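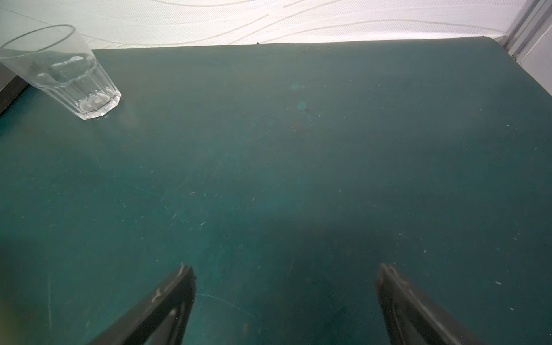

Den Tisch hatte Radwa Samir für 144 Euro bei Pagano gekauft, grün, »ins Petrol spielend«, wie der Verkäufer sagte, der auch selbst ein wenig ins Petrol spielte. Osvaldo Grasso fand die Farbe zu dunkel. Man sehe darauf jeden Krümel. Radwa sagte, man müsse ja keine machen.

Das war im Januar gewesen. Inzwischen kannte Osvaldo die Kratzer beim Namen. Der lange Bogen hieß Trerner, nach dem Vermieter, der beim Unterschreiben des Mietvertrags seinen Schlüsselbund über die Platte gezogen hatte, vermutlich in Gedanken bei der Kaution.

»Du könntest wischen«, sagte Radwa.

»Ich habe gewischt.«

Sie legte die Wange auf den Tisch und schaute gegen das Licht, wie ein Landvermesser, dem man das Gerät gestohlen hat. Fusseln bis zum Horizont.

»Womit?«

»Mit dem Ärmel.«

Sie stellte ihm das leere Glas hin, das schwere mit den Kanten, aus dem bei ihnen nur Gäste tranken und Leute, die gleich etwas erklären mussten. Osvaldo drehte es einmal um sich selbst. Durch den Boden betrachtet, wurde aus einem Krümel ein recht stattliches Brötchen.

»Und was kommt da rein?«, fragte er.

»Erst der Lappen«, sagte Radwa. »Dann reden wir über den Wein.«

Er ging den Lappen suchen und blieb erstaunlich lange weg.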